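I own 16 drinking glasses and no two of them agree on anything. I found this out in April, when my sister came to stay and asked for "just a normal glass," and I stood at the open cupboard for long enough that she came in to check on me.

Four are from a set of six that my mother bought at Havo when I moved out, on the theory that a grown woman should be able to host five people. Two died in the first year, one in the sink and one at a party I don't remember well enough to assign blame. One has the logo of a bank that no longer exists. There's a tall narrow thing that came with a candle in it and still smells of fig if you pour anything warm. The rest drifted in the way socks drift out.

So I decided to become a person with matching glasses, and I went about it the way I go about everything, by reading reviews until one in the morning. The Widine tumbler has 617 of them. People have strong feelings about the Widine tumbler. One man gave it a single star because it "sweats," which I'd have thought was the iced tea's doing, and a woman gave it five stars and then described, at length, her divorce. By the end I knew a great deal about rim thickness and had bought nothing.

My friend Liis Venckus has owned the same eight glasses since graduate school and considers the whole subject beneath her. She told me to go to the thrift store on Gashaw Street with 30 dollars and not come home until it was gone. I came home in 45 minutes with a lamp.

The lamp is very nice. It has a pleated shade the color of weak coffee and it has made the cupboard problem easier to ignore, being in a different room.

The second trip went better. I found five short tumblers, heavy at the bottom, with a faint ring pressed into the base, and the man at the register wrapped each one in so much newspaper that I caught up on several weeks of local zoning disputes when I got them home. They match. I lined them up on the counter and looked at them with the kind of pride other people save for their children.

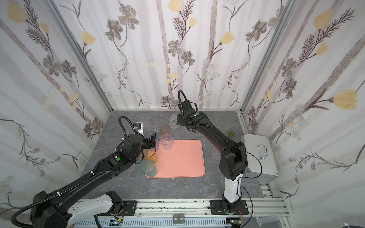 *Photo: Saulius Laur*

Then came the matter of the old ones. I put the bank glass in the donation box and took it out again twice. The candle glass now holds pencils, though the pencils smell of fig. Liis took one of the Havo four because she said it was a good size for toothbrushes, and I've decided not to be hurt by that on my mother's behalf.

My sister visits again next month. She has already told me she mostly drinks out of a bottle now, one of those insulated ones with the straw, and she'll be bringing it.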